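Robot Club Sim Team: Your Questions Answered

Hi! I'm Nasrin Rezaei and I run the sim side of the robot club at Clulska. I get the same bunch of emails every time sign-ups open, so I finally put my answers in one place. If yours isn't covered, come find me at lunch or write to me through the club page.

Do I need to know how to code?

Nope. A little Python helps, and if you've never touched it you'll pick some up in the first couple of meetings whether you like it or not. Plenty of our members start out on the test-logging side and drift into code later.

So there's no real robot?

Not on this team. We do everything in simulation, inside a practice house we call Flitine. The hardware team has the bench and the soldering irons (and the burns). We have laptops, a lot of snacks, and a robot we can reset with one key when it gets itself wedged somewhere silly.

What are you working on this season?

Doors and cabinets! The Brirumau challenge is all household chores this year, so our robot has to deal with furniture fronts, handles, hinges, the whole lot. It sounds easy until you try lining up a two-finger gripper with a big wooden panel from the gripper's own point of view. 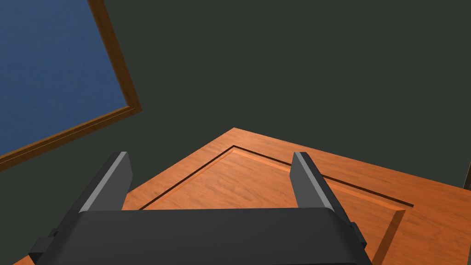 Most of our meetings go into the approach. You pick an angle, run it, look at the log, change one number and run it again. I love this part. Some people find it maddening, and they usually end up happier on the scoring team with Eduardo Rivera, who'd be glad to have you.

How big are the teams?

We work in groups of 3. One person drives, one watches the camera views, and one writes down what happened. You swap jobs every meeting, so don't worry about getting stuck with the notebook.

When do you meet?

After school, 3:30 to 5:30 p.m., in the computer lab. In December we add extra sessions before the challenge, and those are optional -- although that's when most of the pizza shows up.

Why is driving the robot so hard?

Mostly space. An arm that behaves beautifully out in the open gets a lot more awkward once there's wood on both sides of it, and with two arms you have to think about where both elbows are, all the time.

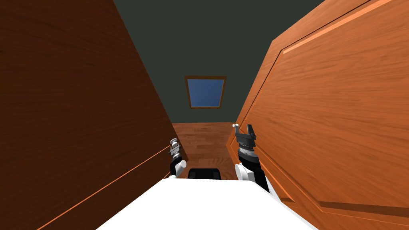 My advice is to go slow and move one arm at a time until you trust yourself. Check more than one view before you commit to a move, too. The view from up on the body is great for judging gaps and pretty bad for judging fingertips, and the wrist view is the other way around.

How many practice runs do you do?

Last season our group logged 989. A lot of those were terrible! We keep the terrible ones, and new members get to read through them during their first week.

Will my laptop handle it?

Probably. If the fan starts screaming, turn the shadows off in the settings. We also have 14 lab machines you can use, but grab one early, and please don't take the one by the printer. It crashes whenever Kazemi, our logging script, tries to save.

Can I join halfway through the year?

Sure, just talk to me first so I can put you with a group that has room. Bring a charger and a notebook -- paper is fine.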